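Filed under: List archive > Perception and planning

Re: width estimate drifts when jaws hold cloth
Wed 13 May

> We see the same thing on Jidex since the April release. With hard
> objects the jaw width is fine. With cloth it goes down slowly during
> the hold, and the planner decides the grasp is lost and opens.
> Is it the filter, or do we have wrong thresholds? We did not touch
> the defaults.

I think it is the filter, but the defaults do not help you.

I replayed 1048 episodes from our Plirnasik set, all of them household textiles, and compared the raw width with the filtered one. In 144 episodes the filtered width crossed the "lost" threshold while the cloth was still between the pads in the images. The raw signal crossed it much less often. So the smoothing window is too long for soft things: the cloth compresses, the filter is late, and then it overshoots when the fingers settle.

What I changed in my branch of the Indine node:

- width_window goes from the default to 2 samples during a hold
- lost_threshold is now relative to the width at first contact, it is not absolute any more
- the planner asks the image mask before it opens the jaws

The third point costs some time in each cycle, but for us it was acceptable. If your loop is tight, try the first two alone.
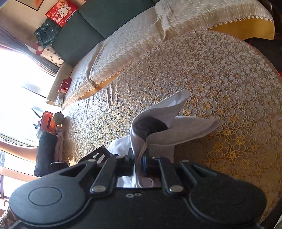
The mask has its own problem, and I would like opinions on it. Our segmenter was trained with one label per grasp. When a sock has another dark thing tucked in its fold, it sometimes returns only the dark part, and then the mask area jumps between two values. On a patterned bedspread it is worse -- white cloth over white lace gives almost no edge. For now I take the union of all masks that touch the region between the pads. It is crude, and it will include background if the lace is close behind.

Does somebody on Aryee use depth for this? I remember a thread about it, but I could not find it in the archive.

The patch applies on revision 1408. Please do not merge it yet -- the tests for the relative threshold are missing, and I want to write them first. If you can send me one bag file where your planner opens too early, I will run it with both versions and post the plots to the list.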